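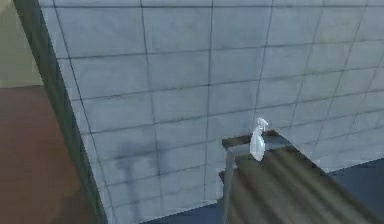
4 min read

The map on the screen showed 2,536 delivery zones, every one a different shade of orange, and the sales engineer from Lodunach wanted the room to be impressed. Fouad Metwally asked him what a zone was. The engineer said it was a zone.

Metwally has spent most of his career making maps for freight companies, and he has heard that answer before. Polygon maps are the current favorite of the dashboard trade. Every vendor now has one-click boundaries and every sales deck has a colored country in it. What the decks leave out is where the lines came from and who checks them when they move.

Lodunach says its boundaries are refreshed "continuously." I asked for the date of the last refresh and got a brochure. Bitosov, a smaller rival, did give me a date, in February, and then admitted that it was the date of the download. The source file was older, and the company couldn't say by how much.

Does this matter? If you sell garden furniture, maybe not much. But Ginting, a regional parts distributor, moved its sales territories onto one of these maps last year and found two reps being paid for the same nine towns. The postal codes had been redrawn and the shapes hadn't. The dashboard looked fine the whole time, as a filled map will, since it has no way of showing that an edge is wrong.

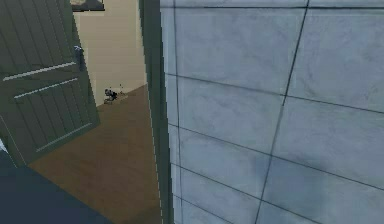

The simplification problem

Raw boundary files are heavy, so vendors thin them out. A coastline with thousands of points gets cut down until the map loads fast enough for a demo. Fair enough, but do it carelessly and neighbors stop sharing a border. You get slivers and overlaps, and addresses that belong to no one.

Boonsong Inthanon, who cleans up these files for Venholm, tested a thinned set against the original and found 30 customer sites on the wrong side of a line. "The vendor told me it was within tolerance," he says. "I asked whose tolerance." He is still waiting to hear.

I don't think any of this is fraud. Mostly it's a nice picture sold as a data product - and buyers who like the picture too much to ask for the file behind it. 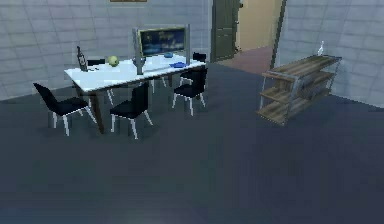
Should you build your own boundary file instead?

Only if someone on your staff will own it next year too. A homemade file goes stale as fast as a bought one, and Metwally's advice is to write the source and its date on the map itself, where the sales team has to look at it.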